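Raldale-Démo : fiche de données

Version 5, journées portes ouvertes de mai

Résumé

Raldale-Démo rassemble les enregistrements réalisés pendant les portes ouvertes de l'atelier de Vikstead. Deux bras manipulateurs y exécutent des tâches de rangement de table devant des visiteurs, par groupes, selon un programme fixé à l'avance. Le jeu contient 264 épisodes, dont 200 ont été retenus pour l'apprentissage. Les 64 restants sont conservés dans un répertoire séparé, avec le motif d'exclusion en clair dans le fichier de métadonnées.

Le jeu est destiné à l'étude de la manipulation à deux bras sur table encombrée. Il n'a pas été conçu pour l'évaluation de la sécurité homme-robot et ne doit pas servir à cet usage.

Conditions de la démonstration

Chaque passage commence par une présentation orale de la cellule, suivie d'une série d'épisodes commandés par l'opérateur. Les visiteurs choisissent la consigne dans une liste imprimée. La consigne est recopiée telle quelle dans le champ « instruction », fautes comprises. Une version normalisée figure dans le champ « instruction_norm ».

La disposition des objets est modifiée entre deux groupes et reste identique à l'intérieur d'un groupe. Les objets sont de la vaisselle et des ustensiles courants, avec quelques éléments de forme ronde. Aucun marqueur n'est collé sur les objets.
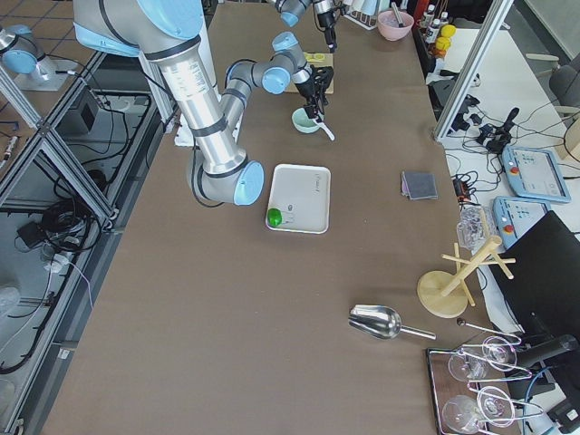

Rédaction : équipe Plurndale, atelier de Vikstead | Mise à jour : mai | Lecture : 5 min

Les deux bras sont équipés d'une pince noire et travaillent au-dessus de la même table. Le plateau blanc placé au centre constitue la zone de dépose par défaut ; une consigne qui ne précise pas de destination est interprétée comme une dépose dans ce plateau. Le bol bleu-vert pâle et sa cuillère blanche appartiennent au groupe d'objets « petit-déjeuner », de même que le bol rose posé près de l'égouttoir. Les verres à pied, couchés dans leur plateau sombre, forment un groupe à part, noté « fragile ».

Les boîtiers de commande, chacun muni d'un arrêt d'urgence rouge, se trouvent sur une surface blanche à côté de la table. Pendant les portes ouvertes, l'opérateur reste à portée de ces boîtiers et le public se tient derrière la ligne tracée au sol.

Structure des fichiers

episodes/ : un dossier par épisode, numéroté de 000 à 263
episodes/NNN/video.mp4 : vue fixe de l'espace de travail
episodes/NNN/etats.csv : positions articulaires et ouverture des pinces
episodes/NNN/meta.json : consigne, groupe d'objets, résultat, remarques
exclus.txt : liste des épisodes écartés
licence.txt : conditions d'utilisation

Les positions articulaires sont exprimées en radians, l'ouverture des pinces en millimètres. Les horodatages sont relatifs au début de l'épisode. Une trajectoire est limitée à 4 000 pas de temps ; au-delà, l'épisode est interrompu et marqué « delai ».

Annotation

Le résultat prend l'une des valeurs suivantes : « reussi », « partiel », « echec », « delai ». L'annotation est faite après la visite, à partir de la vidéo, par deux personnes travaillant séparément. Les désaccords sont tranchés par relecture commune. La valeur « partiel » s'applique lorsque l'objet demandé a été saisi mais déposé hors de la zone cible.

Les conversions vers d'autres formats se font avec l'outil Filip, fourni dans le répertoire outils/. Exemple d'appel :

filip convertir --entree episodes/ --sortie sortie/ --ignorer exclus.txt

Limites connues

Le point de vue est unique. L'avant-bras le plus proche peut masquer une partie de la zone centrale, et les épisodes concernés portent la mention « occultation ». Les objets transparents, en particulier les verres, sont mal segmentés par l'outil livré. L'éclairage du local varie entre les passages du matin et ceux de l'après-midi. La piste audio a été supprimée.

Toutes les consignes sont en français. Les groupes d'objets ne sont pas équilibrés : les visiteurs ont choisi plus souvent les bols que les ustensiles en métal, et le groupe « fragile » est le moins représenté.

Licence et contact

Utilisation autorisée pour la recherche et l'enseignement, avec mention de Raldale-Démo et du numéro de version. Les erreurs d'annotation se signalent dans le suivi des tickets du dépôt, en indiquant le numéro d'épisode et le champ concerné.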